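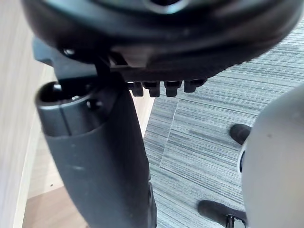 The carpet was the first thing Monique Hamel apologised for. Grey, she said, and worn, and she'd always meant to have it up. I told her I'd lived on worse, and she looked so relieved that I felt I'd passed some sort of test.

I'd taken the back room in Waltside for the winter, or what was left of it. It had been her brother's until he moved out to Gurnbridge to be nearer the river (he fished, or said he did), and he'd left most of himself behind. Two coats. A box of keys. A bed that leaned. Monique said I could move anything I liked so long as I didn't throw it away, so my first evening I spent on my hands and knees, pushing Didier's things from one wall to the other and then back again when I couldn't open the door.

It's a funny thing, getting to know a floor. By the second night I knew where the carpet went thin, and where it had been joined, badly, and where somebody had once spilt something and scrubbed so hard the pile had gone flat - you could feel it through your socks. I knew which board creaked underneath. I knew that if I walked along the window side Monique wouldn't hear me going down for toast, and that if I forgot and cut across the middle she'd call up, "Is that you, Armelle?" as if it might be anybody else.

"It's me!" I'd shout, and she'd put the kettle on.

She had a great deal to say over tea. The price of coal, her knees, the man at Riviere's who'd short-changed her in 1986 and still had the cheek to say good morning. Didier came up less often. He owed her £600, I gathered, and she had decided not to mind, and she told me so every couple of days.

On my second Sunday there, or it might have been the Monday, I was rolling back a corner of the carpet to get at a draught when I found the envelope. It was flat and brown and it had taken on the pattern of the underlay. I sat there with it in my lap for ages. I'm nosy, I'll admit that freely, but I was also a lodger with one week's rent paid, and it had MONIQUE written across it in big square capitals.

So I took it down. I forgot about the window side altogether and went straight across the creaky bit, and she was already calling before I got to the stairs.

She didn't open it right away. She washed her cup, and then she washed mine, which still had tea in it. Then she dried her hands and ran her thumb along the flap.

It was all in old notes, folded in with a bit of squared paper. He'd written three lines. She read them twice and put the paper in her apron pocket.

"Under the carpet," she said. "That boy! He knew I wanted it up."

"Were you going to have it up?"

"Every spring for eight years."

She asked if I'd got the corner down again properly, because of the draught, and I said I hadn't. So we went up together, her holding the banister and me behind in case, and she stood on the edge in her slippers while I tucked it in.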